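Wunton refit, progress to the end of May

The lining is finished. Vandana Solanki chose the terrazzo pattern from 14 samples, and I have stopped arguing about the mustard flecks. Panels and corner posts came to 137 pounds against the 80 we promised you – the posts are to blame, and they are very handsome posts. Pranab Paul still wants a plainer floor. He has been outvoted.

Still to do: door seals, labels, a second lamp.

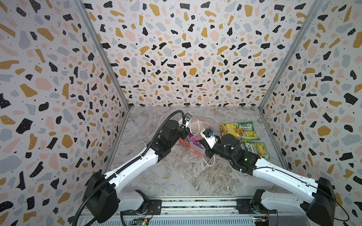

Speckled walls, marble-patterned floor and a pinkish-red bag.

Next claim follows in June.

Inna Maksymiv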